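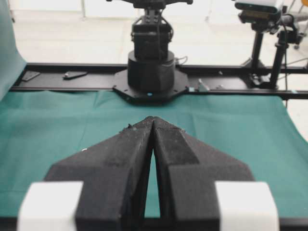
Moving out, landlord wants 150 for "carpet cleaning" – normal?

Ditte Sveinbjörnsson
25 May 2025

Lease is up in 3 weeks. One bedroom, lived here since January last year. Got an email from the managment company (Stetley) saying they take 150 out of the deposit for carpet cleaning no matter what. Vacuumed every week, no pets, no stains I can find. Lease says "return in clean condition" and that's it, nothing about a set fee. Deposit was 2000 so not huge but still. Can they just do that? Do I rent a machine and do it myself first or is that money down the drain? Also moving to a smaller place so really need the whole deposit back fast.

Leif Damgaard

Depends on your state. In a lot of places they can't charge for normal wear, and a flat fee that isn't in the lease is shaky. Things I would do:

Reread the whole lease, also the addendums. Mine had the cleaning fee hidden in the pet page and I don't even have a pet.
Write back by email, not phone. Ask which clause the fee comes from.
Take photos of every room the day you leave, closets too. With the move-in checklist next to them if you still have it.
Ask for a walkthrough before you hand over keys. Some states make them offer one.

If they keep it anyway, ask for an itemized list and the receipt. Then small claims. I got back 516 that way from my old place, took a while tho. Filing fee was cheap and they settled before the date.

Give them your new address in writing. The clock for the refund sometimes starts there.

Asger Snorradóttir

they always do this. just pay it

Inger Gunnlaugsson

Wouldn't just pay. Check with your local tenant office first, ours answered the same day, free. As for the machine – I rented one from the grocery store and kept the reciept, sent Stetley a copy with my move-out notice. Different building than yours I think, but they dropped the fee. Do it a couple days before the walkthrough so it has time to dry.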